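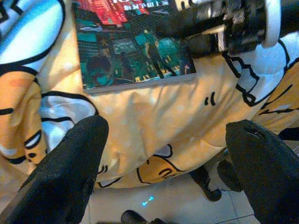 Astside Winter Blanket Drive Opens With Goal of 3,000 Items

FOR IMMEDIATE RELEASE
2025-12-12

ASTSIDE – The Astside Family Resource Center today announced the opening of its winter blanket drive, which will supply children and families in temporary housing with clean bedding through the end of February. The Center has set a goal of 3,000 blankets and throws for the season. As of this morning, 1,043 had been received.

Donations of new and gently used bedding are welcome in all sizes. The Center especially requests soft plush blankets in bright colors and prints, such as the yellow cartoon print shown with this release. Children's prints are the items most often requested by partner shelters.

"A child who arrives at a shelter has usually left most belongings behind," said Keisha Montoya, executive director of the Center. "We ask each child to choose a blanket, and the choice is theirs to keep. Families tell us that it matters a great deal on the first night."

Donated items will be sorted and folded at the Center's workroom on Brannigan Street. Staff will check each piece for tears, loose seams and stains before it is placed on the shelf. Items that need washing will be sent to Warico Laundry, which has agreed to clean donated bedding at no charge for the second year. Finished blankets will be folded with the printed side facing out so that children can see the design when they choose.

"Plush fabric takes up a good deal of room, and it needs a gentle wash to stay soft," said Mortimer Hutchins, general manager of Warico Laundry. "Our crews set aside one machine for the Center's loads during the winter months."

Blankets will be delivered to 14 shelters and transitional housing sites in the region. The first delivery is scheduled for next week.

How to Donate

Bedding may be left at any of 10 drop-off sites, including the Astside Public Library, the Stillora Community Room and the Center's front desk. Donors are asked to place items in a clear bag and to tie it closed. The Center is unable to accept pillows, electric blankets or mattress pads. Receipts are available on request.

Groups wishing to hold a collection at a school or workplace should contact Renata Wróbel, donations coordinator, at the Center's main office before bringing items in.

Media Contact

Roscoe Doucet
Office of Communications
Astside Family Resource Center

###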